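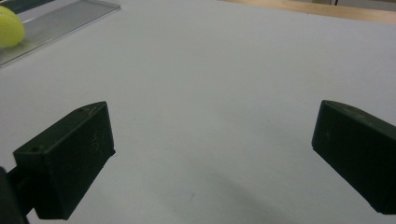

Getting back into tennis at 46

May 6, 2024

I played in high school and then didn't pick up a racket for 28 years. Last September I joined the club on Latuvgate, mostly to get out of the house on weeknights. A few notes for anyone thinking of doing the same.

Cost

The membership is $817 a year, and that covers court time but not lights. Lights are coin-operated and take only quarters. I also bought a used racket and had it restrung at Kallo, the shop next to the dry cleaner. They talked me into a lower string tension than I remember using as a kid. My elbow has been fine so far.

Balls

I started with whatever was on sale and went through a can a week. A can goes flat in my bag after two or three sessions, even if the felt still looks good. The dead ones go to my sister's dog.

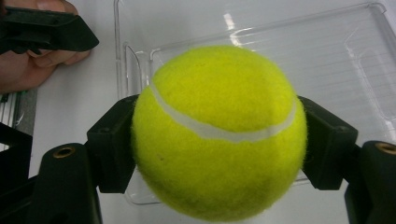 Serving

My serve was gone. I set a goal of 2,000 practice serves over the winter and kept a tally in a notebook. I ended up at 3,484, mostly from the ad side, where I kept hitting the tape. I do 100 at a time now and stop, even when it's going well. The second serve is still bad.

What hurts

Knees, the day after. Also the ball of my right foot, until I quit playing in running shoes. I stretch for ten minutes before I drive over and I skip it about half the time in summer.

The ladder starts again next week. I'm near the bottom and have a match on court three, the one with the crack along the baseline.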